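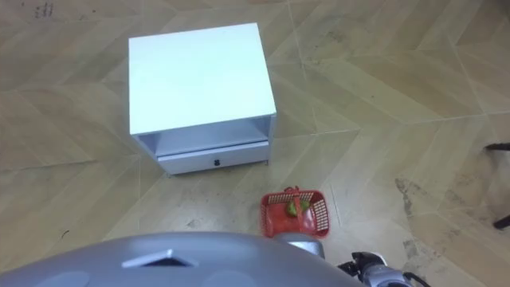
Floor rules again, sorry. Version two of the Porex house rules is up on the shared drive and applies to all mobile arm work at Sarnen from the start of December. Read it before you book a slot. Main change is the start check - base parked, arm folded, and everything the robot is meant to handle set out before the drives go live, not after. So a red basket with its handle up and the veg already in it, cabinet placed, clear floor in between. Nobody reaches in to nudge a pepper once the light is on. If it's in the wrong place, stop, move it, start the check again from the top.

Other bits, quickly:

Speed near people stays capped. No exceptions for demos, and yes that includes visitors from Wróbel.

Keep-out line is now 40 cm wider on the door side. Tape is on order, use the cones untill it comes.

Stop button goes in the hand of the person watching, and the person watching does not also type. Two jobs, two people.

Scuffs and dirt on the tiles - sweep before the first run and again at lunch. Wheels slip on grit and then the log says the arm missed, when it was the base that moved.

Near misses go on form 861, within 24 hours. We had more than one last month that only came up over coffee. A line or two is fine, dosen't need to be an essay.

Kurier units: same rules, but the brake test is seperate, see the back page. Old laminated cards by the charger are out of date, please bin them.

Questions to ext. 1821, mornings best.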